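Seven faders, two grippers
Simulated bench trials put fine adjustment ahead of grip force

Most gripper comparisons start with a block and a bin. The Mirken group chose an audio-style panel with seven vertical sliders instead, on the grounds that a slider punishes small errors in position. Two simulated grippers were tested, the Hovex linkage model and the Aksoy parallel model, both driven by the Arkden controller and both run against the same panel on the same wooden table.

The first question was alignment. A wrist view shows the fingers and the handle together, but the tips mask part of the target at close range. The far right slider was the hardest case in this respect, as the approach leaves little of the lower corner in view.
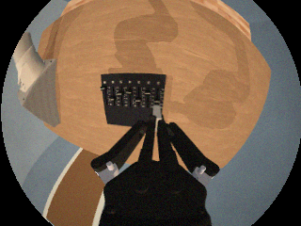 Approach and contact

Each trial ran to 40 moves, with starting heights shuffled every 10. The arm descended with the gripper vertical, paused over the panel and then corrected sideways before contact. The Hovex linkage kept its fingers slim near the tip, a useful trait between neighbouring channels. The Aksoy jaws closed more evenly but needed extra clearance, and the controller rejected several paths for that reason.

Contact settings mattered more than either geometry. With friction set low, the tip slid off the handle and the move was logged as a miss. With friction set high, the panel itself began to creep across the table – a fault that the wrist view recorded poorly and the side view caught early. The group now runs both cameras for every trial and scores from the side view when they disagree.

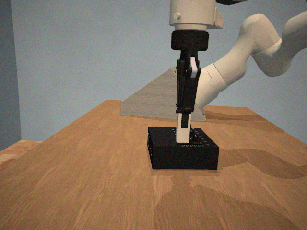 The side view during a trial, with the gripper vertical and a pale fingertip at the top of the panel box.

Work on the Arkden settings continues in March. The next round keeps the panel and changes the fingertip, starting with a narrower pad for the outer channels.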